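Comparing Two Wrist Cameras on a Two-Arm Setup
Bellwood Robotics Lab, student project report, 21 Apr 2026 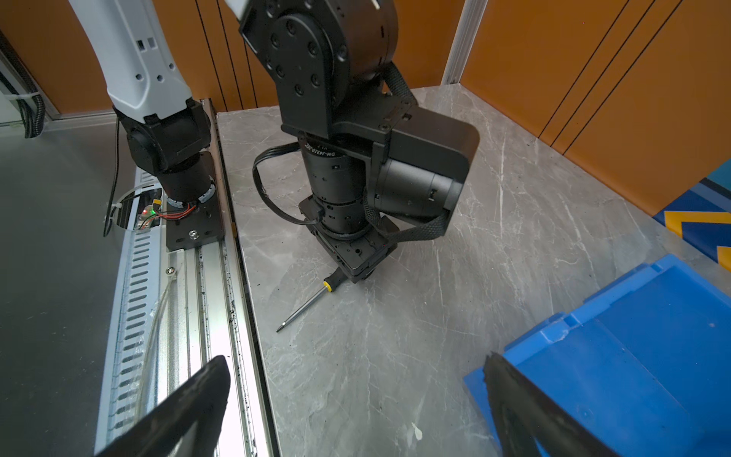

Figure 1. Wrist camera view from the right hand, with a screwdriver on the tabletop.

We compared a Plusatari wrist camera with an older Pillay unit. The task was to pick up a screwdriver by its handle and put it in the blue bin. The arm, gripper and controller settings stayed the same.

Each camera got 15 tries. The Plusatari finished 10 and the Pillay finished eight. Most of the Pillay misses came at low height, where its view was too narrow to show both fingers — the operator had to guess when to close.

Three Plusatari misses happened when the fingers slid off the shaft. We count those as gripper problems, but they stay in the totals.

The Plusatari mount worked loose once and we tightened it between tries. Next we want to repeat the test with rubber finger pads, which are on order from Fokville.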